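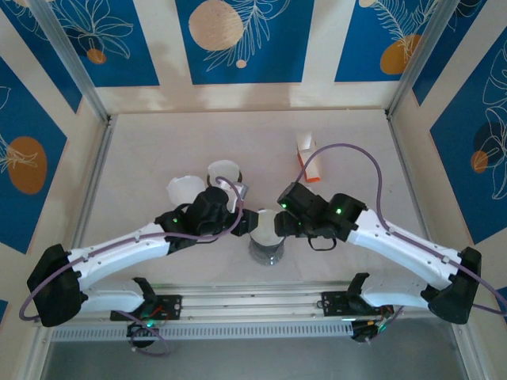 **格里克维尔教会差派两位同工，六月起往因绍拉尔德河谷服事**

拉尔科姆（Lallcombe）消息：格里克维尔（Grekville）改革宗教会在主日晚间的聚会中，为两位姊妹举行了差派礼。孙美京（Mi-kyung Son）与卞京和（Kyung-hwa Byun）将在六月动身，前往因绍拉尔德（Insaurralde）河谷，同当地三间小教会一起工作，为期四年。

聚会晚上七点开始，先唱诗篇第六十七篇，然后由牧师宣讲《罗马书》第十章。经文里有这样一句：“未曾听见他，怎能信他呢？没有传道的，怎能听见呢？”讲道的时间比平时长一些，内容主要讲教会为什么要差人出去，以及被差的人要向谁负责。牧师特别提到，宣教士由教会差出，所以教会在差派以后也有责任，祷告和写信都不可以停。

讲道以后，两位姊妹走到前面，回答了四个问题，内容关于信仰的告白、对圣经的顺服，以及愿不愿意接受长老的监督。长老们为她们按手祷告。会众站立，一同念了《使徒信经》。

孙美京以前在拉尔科姆的神学院读书，后来在本教会教主日学九年。她在聚会中作了简短的见证。她说，自己小的时候家里没有人信主，是一位邻居每个星期带她去教会，路很远，要走过一座桥。“那位邻居没有对我讲很多道理，可是她每次都来敲门。”她说，她盼望在河谷那边也可以这样去敲别人的门。

卞京和受过护理的训练，会讲当地的语言，她的主要工作是探访和带领妇女查经。她告诉本刊，第一年她不打算开始新的聚会，要先听，先认识各家的人。有人问她最担心什么，她回答说是冬天的路，因为最上面的一个村子在下雪以后常常几个星期不通车。

河谷的三间教会当中，最大的一间在锡克尔（Sirkell）镇上，其余两间在更高的村子里，目前没有固定的牧者，由锡克尔的长老轮流去讲道。河谷里的人多半听说过教会，也有不少人小时候受过洗，但家里有圣经并且常读的很少。两年以前，锡克尔的教会写信给格里克维尔，请求派人来帮助教导儿童和妇女。这封信在长老会议里读过好几次，到去年秋天才作了决定。

在预备的事上，教会已经印好当地语言的要理问答1000本，另有《约翰福音》单行本1000本，合起来是2000本，会先用船运到港口，再用车送进山里。印刷的费用由格里克维尔和拉尔科姆两处的教会分担。差派礼当晚也收了特别奉献，共有483份奉献封，款项全部用在两位姊妹头一年的住房和交通上。

锡克尔的教会托人带来一封问候信，在聚会结束以前由一位长老宣读。信中说，他们已经把教堂后面的两个房间收拾出来，也请格里克维尔的弟兄姊妹为河谷的年轻人祷告，他们当中很多人到城里找工作，离开以后就不再聚会。信的末了引了《诗篇》第一百二十一篇的话：“你出你入，耶和华要保护你，从今时直到永远。”

聚会在祝福以后结束，教会在副堂预备了茶点，许多人留下来同两位姊妹谈话，直到九点多。

两位姊妹动身以前，还会去拉尔科姆的教会分享一次，时间是晚上七点半。她们到达以后，每两个月会写一封代祷信，印在本刊的最后一页。愿意单独收到代祷信的读者，可以在格里克维尔教会门口的本子上留下姓名和地址。儿童主日学也在收集给河谷孩子的图画和卡片，请在五月底以前交给各班的老师，卡片上请不要写收信人的名字。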